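Moi, ma règle numéro un à l'atelier : un plateau blanc, des pièces bleues, et rien d'autre sur la table du robot !
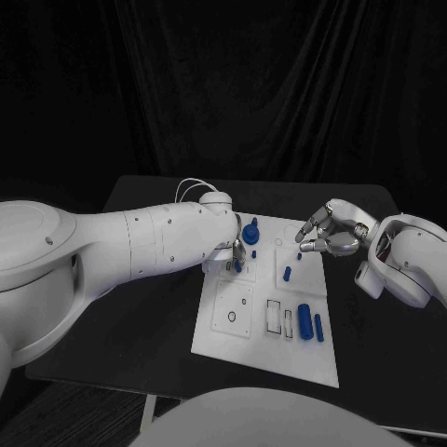

À quelle vitesse faire les premiers essais ?
Au plus lent, main près de l'arrêt d'urgence, pendant 5 cycles complets.

Ensuite je note tout dans le cahier (merci Grigore pour l'idée), réglages compris, et on ne change qu'une chose à la fois.

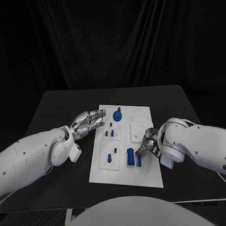
Et pour bricoler près des bras, on coupe d'abord le courant, même pour une petite vis !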